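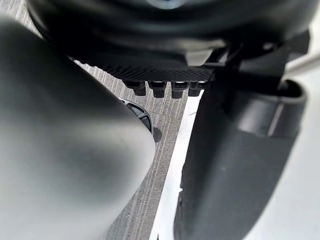
*Wrist cam, pegs under the textured pad*

**mowat_17:** Dreker arm at the Wultport kitchen cell. Do you recalibrate after every gripper service? I do it every 3,000 cycles.

**cellnight:** Every service. Check the peg row first.
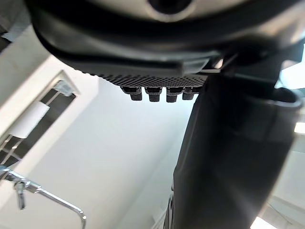 *Same four pegs, finger at right*

**mowat_17:** Seems like overkill - mine holds fine.

**trurnberg_b:** I'm with cellnight. Ours drifted at cycle 829. Put the hand upright and open by the sink, then retighten the wrist clamp. 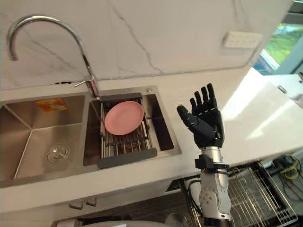

Do the clamp before the cable, and log it.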